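How Do You Shop for a Robot? (It's Mostly Math and Measuring)

Have you ever saved up for something big, like a bike, and then found out you needed a helmet and a lock too? And a pump? Buying a robot arm is just like that, only the list is a whole lot longer!

I help plan the equipment for Gosimness, a workshop in Fleltmont where kids and grown-ups come to try out robots. When people hear that, they think I spend all day pushing cool buttons. Mostly I have a tape measure in one hand and a pencil behind my ear. I love it anyway.

The first thing I do is write down the job. What do we want the robot to do? "Everything" is not an answer (I tried it once, and my boss handed the paper right back to me). You have to pick something. Say you want a robot to handle a zippered pouch. Sounds easy, right? Try it with one hand behind your back. The pouch slides all over the place, and you end up holding it down with your elbow or your chin.

So now we know something about our shopping list. For a job like that we want 2 arms, one for each side of the pouch.

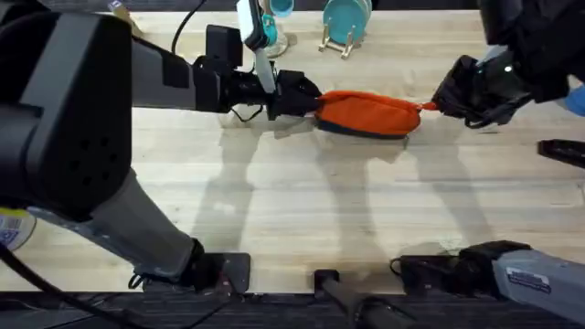
Two arms means two of nearly everything else. Each arm needs its own gripper, which is the robot's word for a hand. Each one needs a strong place to be attached, so it doesn't wobble when it moves. Each one needs power, and that means cables, and somebody has to think about where all those cables go. I draw them on my plan with a black crayon. My first plan looked like a bowl of spaghetti.

Then comes the table. You might think any old table will do, but a robot arm is heavy and it can swing around, so a skinny little card table is out. I also have to know how far the arms can reach. If they're too far apart, they can't help each other. Too close together and they bump elbows, like you and your cousin at a crowded dinner!

Here's how I check before we buy a thing. I cut a piece of string as long as the arm's reach and tape one end down where the arm will go. Then I walk the other end around and draw a big curve on paper. I do the same for the second arm. Where the two curves cross, both arms can get to the same spot, and that's where the work should happen. You can try this at home with two pieces of yarn and your kitchen table. Ask before you use tape.

Okay, now for money. A budget is a plan for your money that you make before you spend it. Mine is a long list with a price next to every line. The big stuff is easy to remember. The little stuff is sneaky! Last January I was so proud of my list, and then I saw I'd left off the clamps. They were $56. After that I found I'd missed the extra gripper fingers too, and a spare set from a shop called Peng was $284. Fingers wear down from pinching things all day, the same way your eraser does.
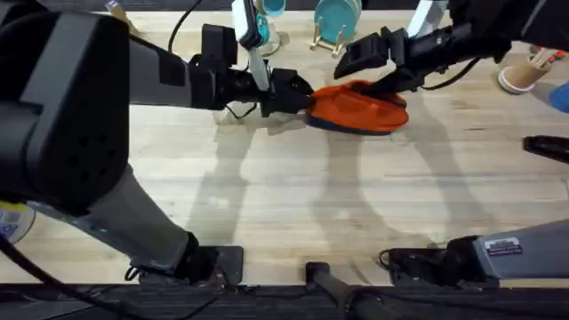 I also budget for things to practice with. Robots need lots of turns to learn a job, so I look for objects that are squishy, stiff, flat, round, shiny or floppy. This is my favorite part of the list because I get to go to the dollar store. Cups and plates are great. So are soft cases, because they bend and change shape when you squeeze them, and that's tricky for a gripper.

And I plan for time, which people forget. When we set up our second table, over at our Kendby room, I figured we'd be done by lunch. It took almost 60 hours! We had to bolt things down, plug things in, find the one cable that was plugged in wrong, and then teach everybody the safety rules. Hands stay back when the arms are on, and a grown-up always knows where the stop button is.

Want to make a robot plan of your own? Get a sheet of paper and write the job at the top. Under that, put how many arms you'd need and what the hands have to grab. Draw your table from above, as if you were a bird looking down. Then make your list, and next to each thing write one more thing it needs to work. A lamp needs a bulb, an arm needs a clamp - you get the idea. Keep going until you run out of paper or somebody calls you for dinner.

I'd love to know what job you picked. Mine would be matching socks.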